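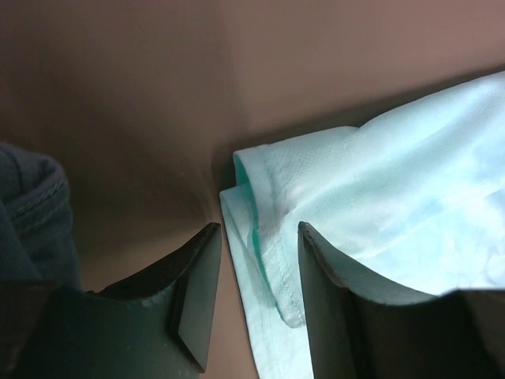
## 4.2 Thin knits and the trouble with folds

Of the 366 garments sorted at the Sirlow laundry room, 117 were light knits, and they turned out to be the most rewarding part of the whole study. We had expected them to be easy. A T-shirt is a simple shape, and most people fold one without looking. But thin jersey has a habit of making its own creases before anyone has decided where a fold should go, and once we began paying attention to those creases we could hardly stop!

Our sorters marked each garment on the Grido sheet, which asks for color, feel and the direction of the strongest crease. Color caused the most discussion. A single layer of a see-through cloth lets the layer under it show, so a shirt lying in a heap can seem to be two or three shades at once. Sorters who judged by the palest patch put a garment with the whites, while those who judged by the thickest part put the same garment with the colors. We now ask everyone to spread the cloth until at least one wide area lies in a single layer, and to name the color from there.

Creases were a happier story. Broad, diagonal ones tend to gather toward one spot, and that spot is a good place to begin smoothing. Working outward from it with flat hands – no tugging at the hem – gave neater piles than the sleeve-first method in the Rendora guide. Short, scattered wrinkles gave no such clue, and for those we kept the older method of a firm shake and a fresh start.

The green garment in Figure 6 shows both points nicely. Its upper part is a pale, almost whitish aqua, yet where the folds overlap toward the middle the green is much richer, and several wide creases run down from the upper left to where the fabric is drawn together. The knit has a fine texture of tiny dots, a feature we had first left off the sheet and then added as "pinhole" under feel.

**Figure 6.** Mint-green knit in soft, loose folds, paler where it catches the light.

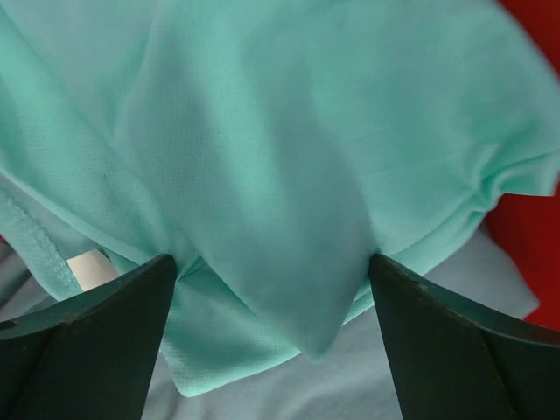 One of the 7 sorters objected that starting from the gathered spot is slow when the basket is full, and that a quick shake does nearly as well for anything that will be worn the next morning. We think the point is fair. The method takes patience, and its benefit shows mainly in garments that stay on the shelf for a while. For the Kowalczyk shelving, where piles are stacked high and a lopsided shirt tips the ones above it, we would still use it every time. Section 4.3 takes up the heavier knits, whose creases are fewer and far more stubborn.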